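Frequently Asked Questions — The Derkunstead Supper Guild

What is the Guild, exactly?
We're a membership society for people who cook, bake, pour or serve for a living, or who used to and can't quite leave it alone. We started as a monthly potluck for tired line cooks and have grown to 70 members.

Do I need to be invited?
No, though it does help to know someone before you walk in! Write to Corina Ciobanu, who looks after new members, and she'll seat you beside somebody friendly at your first supper. After 3 suppers you can apply.

What does it cost?
Dues are $70 a year, payable in January. If money is tight, please tell Corina. She has been a dishwasher herself and she won't make you explain.

What is the Kovačević grant?
It's our yearly grant of $3,000 for a cook or baker who wants to go and learn something properly, whether that's cheese, butchery or keeping the books. The last one went toward a season of bread training, and we've been eating very well as a result.

Can I bring a guest?
Yes, one per supper, and do let us know about allergies ahead of time. Marius Pîrvu plans the menus and likes to have everything settled two days before — he will call you back if your note is vague, and he does like to talk.

Where do you meet?
Upstairs at Rekus, on the side with the green awning. The stairs are steep, so ring the bell if you'd like to use the elevator and one of us will come down.

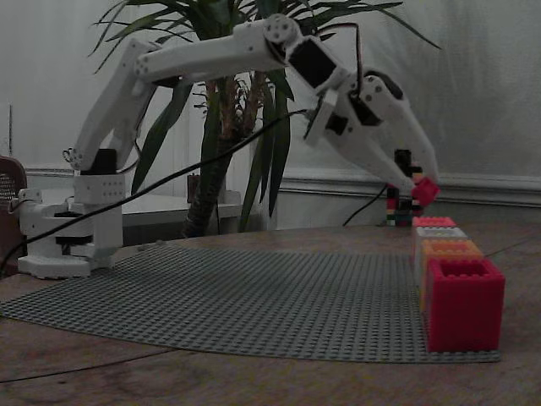
Parking behind the building is free after six, but the lot fills early on supper nights, so leave yourself a few extra minutes and come hungry.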